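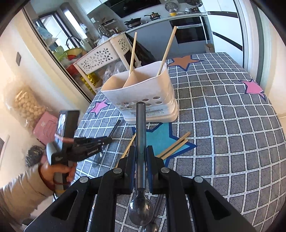

Chopsticks: up or down in the holder?
Kitchen and Home > Small Things, page 1 of 1

levente_g
Posts: 129
Hello all. My wife and I have a small disagreement and I would like to hear from other households. We keep the cutlery in a holder on the dining table. I put the chopsticks with the eating end up, so that they can dry. She puts the eating end down, so that no hand touches the part which goes in the mouth. We have been married for seven years and this question is still open. What do you do?
Levente Gulyás

ximena.s
Posts: 307
Eating end up, always. I had them the other way in my old flat and after one winter the tips became grey and smelled of cellar. I threw away the whole lot in January.
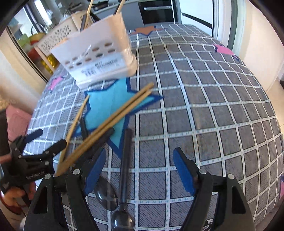

Wood needs air, this is the main point for me. A spoon you can dry with a towel in two seconds, but a chopstick keeps the water in the tip, and if the tip stands at the bottom of a closed pot it stays there until evening. So the holder matters more than the direction, I think. Look for a plastic one with small holes in the side, like the white one here, then you can turn them how you like and your wife is also happy. Mine is a Rukley and I have nothing bad to say about it, only that the label leaves glue.

dultent_fan
Posts: 35
I don't agree with Ximena about the holes. Holes in the side are good for looking at. The water goes to the bottom, and if the bottom has a tray then it collects there and you must empty it. Who empties it? In our house, only me.
I have the Dultent, which is a simple metal tube without any bottom tray. It stands by the sink and drips in the sink. Finished.

ximena.s
Posts: 307
But he said that he keeps it on the dining table. A tube without a bottom will drip on the tablecloth.

dultent_fan
Posts: 35
Then he should not keep it on the table.

levente_g
Posts: 129
The table is not for discussion, sorry -- we are five at dinner and the kitchen is too narrow for everybody to walk in and take a spoon.

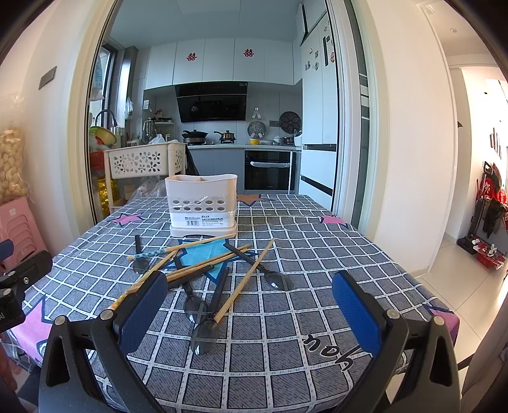

Also the children set the table now, and they manage it only if everything is within reach. Yesterday I took all the things out to wash the holder, and the spoons and the chopsticks were in one heap before I could find a towel. It would be nice if the spoons had their own place. At the moment they are mixed and the handles push the chopsticks to the side.

kelmendi
Posts: 7
Divide it. If your holder has no wall inside, cut a milk carton to the right height and put it in. Or use a second container only for chopsticks. I made one from a small cardboard box and it has lasted since last summer. The cardboard drinks the little water which is left.

dultent_fan
Posts: 35
Cardboard with wet wood?? This is a home for mould, excuse me.

kelmendi
Posts: 7
I dry them first. I wrote "the little water which is left". When the box looks tired I make another one, it costs nothing.

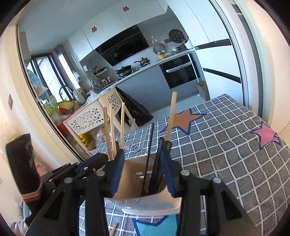
And about the direction: if there is a box only for chopsticks, it should be lower than half of the chopstick, otherwise children pull it over when they take one out. I learned this with a shoe box which was too high, and then with a tea box which was too light. A flat stone in the bottom helps.

ximena.s
Posts: 307
The stone is a good idea. The cardboard I would not do, but everybody has his own kitchen.

levente_g
Posts: 129
Thank you for all the answers. I have ordered a Votero with two parts, one for spoons and one for chopsticks, nearly the same price as the old one. My wife has read the thread and says that eating end down is still more polite to the guests. She will have her half of the chopsticks down and I will have mine up.

dultent_fan
Posts: 35
Please write again after one month which half smells.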